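# Mein erster Werbetext, der laut gelesen werden musste

Seit zwei Jahren schreibe ich in Deutschland kleine Texte für Firmen. Meistens sind das Beschreibungen für Kataloge oder kurze Zeilen für Prospekte, und eine Kollegin liest am Ende noch einmal über meine Artikel (der, die, das, Sie wissen schon). Im September hat mich die Gärtnerei Holst gefragt, ob ich auch einen Spot für das Lokalradio schreiben kann. Ich habe ja gesagt, bevor ich richtig nachgedacht hatte.

Ein Radiospot ist für mich eine ganz andere Arbeit. In meiner Muttersprache höre ich sofort, ob ein Satz gesprochen klingt. Auf Deutsch sehe ich den Satz zuerst, und erst später höre ich ihn. Meine erste Fassung hatte 162 Wörter. Ich war mit ihr sehr zufrieden, denn alles war darin: die Öffnungszeiten, der Parkplatz, die neue Erde ohne Torf, die Beratung, die Telefonnummer und sogar der Weg von der Bundesstraße.

Herr Holst senior hat den Text am Küchentisch mit der Uhr gelesen. Bei dem Wort «Kundenparkplatz» waren die dreißig Sekunden vorbei, und wir waren noch nicht einmal bei den Pflanzen. Er hat nicht gelacht, das rechne ich ihm hoch an.

Danach habe ich mir Hilfe geholt. Luzius Stöckli hat früher beim Radio in der Schweiz gearbeitet und produziert heute unter dem Namen Plurkico Tonaufnahmen für kleine Betriebe. Ich kenne ihn aus einem Kurs über Sprechtexte, den ich vor längerer Zeit besucht habe. Er hat mir am Telefon eine Aufgabe gegeben: Ich sollte den Text so lange kürzen, bis ich ihn ohne Papier erzählen kann. Das klingt einfach. Ich habe drei Abende gebraucht.

Schwierig waren für mich vor allem die zusammengesetzten Wörter. Geschrieben mag ich sie sehr, sie sind ordentlich und sparen Platz. Im Mund sind sie aber wie nasse Wolle. «Herbstbepflanzungsaktion» stand in der Vorlage der Gärtnerei, und ich hatte es brav übernommen. Stöckli hat es dreimal hintereinander gesprochen und jedes Mal anders betont. Dann hat er gefragt: «Was machen die Leute dort im Herbst?» Ich habe geantwortet: «Sie pflanzen Zwiebeln.» Das war dann der Satz.

Die zweite Schwierigkeit war die Anrede. Im Prospekt schreibe ich immer «Sie», und es gibt keine Diskussion. Im Radio wollte der Sender gern «ihr», weil das angeblich jünger klingt. Herr Holst wollte auf keinen Fall seine Stammkunden duzen. Wir haben am Ende einen Text gefunden, in dem überhaupt keine Anrede vorkommt, und ich bin darauf ein bisschen stolz. Eine Frau fragt ihren Mann, wo er die Tulpen versteckt hat. Er sagt: «Unter der Erde, wo denn sonst.» Dann kommt der Name der Gärtnerei, und dann der Ort. Mehr ist es nicht.

Die letzte Fassung hatte 33 Wörter.

Für die Aufnahme waren wir in einem kleinen Studio, das sich Bandano nennt und im Hof hinter einer Druckerei liegt. Ich hatte mir vorgestellt, dass man einen so kurzen Text vielleicht fünfmal spricht und danach einen Kaffee trinkt. Wir haben aber den ganzen Vormittag gearbeitet. Die Sprecherin hat «Unter der Erde» einmal so traurig beantwortet, dass der Spot plötzlich für ein Bestattungsinstitut war. Da habe ich verstanden, warum Stöckli immer von den Pausen redet und fast nie von den Wörtern.
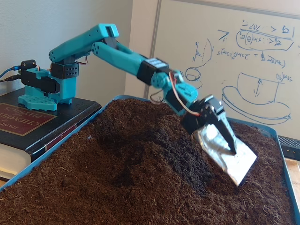 Über das Geld möchte ich auch kurz schreiben, denn danach werde ich in den Kommentaren oft gefragt. Für den Text habe ich meinen normalen Tagessatz verlangt, und das war zu wenig. Ich hatte die Stunden im Studio nicht eingerechnet und auch nicht die Telefonate mit dem Sender. Bei dem nächsten Auftrag dieser Art schreibe ich die Anwesenheit bei der Aufnahme als eigene Position in das Angebot. Für das Sprechen und die Senderechte gibt es eigene Regeln, da soll man bitte jemanden fragen, der sich auskennt. Ich kenne mich nicht aus.

Der Spot läuft seit letzter Woche, immer am Morgen vor dem Wetter. Ich habe ihn einmal zufällig beim Bäcker gehört, und niemand im Laden hat zugehört. Die Verkäuferin hat gerade Brötchen eingepackt. Ich wollte etwas sagen und habe dann doch nur bezahlt.

Im November kommt die nächste Arbeit, diesmal für Watance, ein Geschäft für Fahrräder und Zubehör. Auch sie möchten dreißig Sekunden. In der ersten Mail standen elf Punkte, die unbedingt hinein müssen, darunter die Geschichte der Firma seit der Gründung. Ich habe zurückgeschrieben, dass ich gern vorbeikomme und dass wir den Text zusammen laut lesen. Die Uhr bringe ich mit.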